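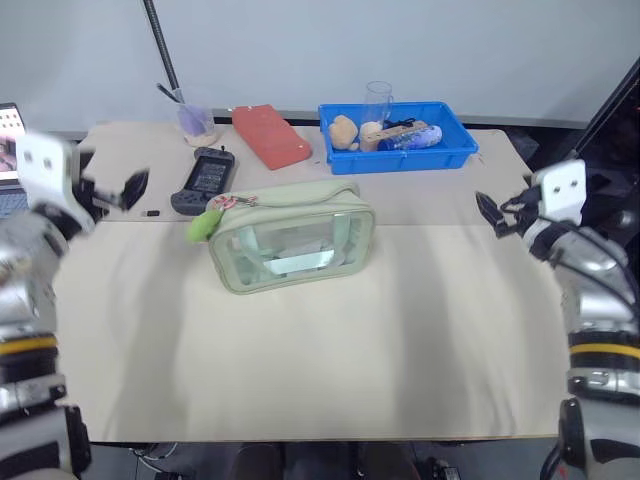
Section 4. First power-up and homing of both arms

Read the whole section before you switch anything on. The leaflet that comes with the Nadix kit says homing takes a moment and needs no attention. I would not take its word for that. Neither arm knows where the table is, and neither knows where the other arm is.

Before you start

You need the two assembled arms from Section 3, both grippers wired, the laptop with the Clomero software installed, and a way to cut power to both arms with one hand. A switched outlet strip is fine. The stop button in the software is not a substitute — it goes through the same laptop that may have just frozen.

Steps

1. Lay the paper on the table and tape down the corners. Leave a bare strip along the back for things you want close by but out of the way.

2. Tug each arm base by hand. If it shifts at all, tighten the clamps again. Thin clamps seem solid until the arm stretches out fully.

3. Follow each gripper cable with your finger from the jaws to the base. There should be slack at every joint with the arm at full reach. Don't judge this with the arm folded.

4. Clear the space between the arms. Soft items can wait until step 9.

5. Turn on the left arm only. Wait for the software to list it by name. If it shows up as the right arm, swap the plugs at the laptop and restart. The software offers to swap them for you, but in our version it forgot the setting overnight.

6. Set the speed limit to the lowest value and press Home. Keep your hand on the outlet switch, and keep your face back.

7. Repeat steps 5 and 6 for the right arm, with the left arm parked.

8. Turn on both arms and open and close each gripper 3 times. Listen for clicking. A click usually means a cable is catching on a finger.

9. Put one soft object in the middle of the paper. A zippered pouch is a fair first test, since it has handles to grab and gives a little when squeezed. Try one arm, then the other, then both.

CAUTION: Don't run both arms toward the center at full speed. The collision check in Clomero looks at the arm segments and ignores the grippers, whatever the settings page implies.

Note on the gripper force setting: The default is 300. The manual gives no unit, and I have stopped guessing. Start well under it and work up.

Note on the Vörös mounting blocks: Check both screws after the first hour of use. Ours had worked loose by then, on both arms.

If homing fails

Arm stops partway: cut the power, move it by hand to the folded position, and start again from step 5.

Arm homes but droops: the shoulder joint is probably one tooth off. Go back to Section 2.

Software reports success and the arm has not moved: believe the arm.

Gosia build guide, revised March 21, 2021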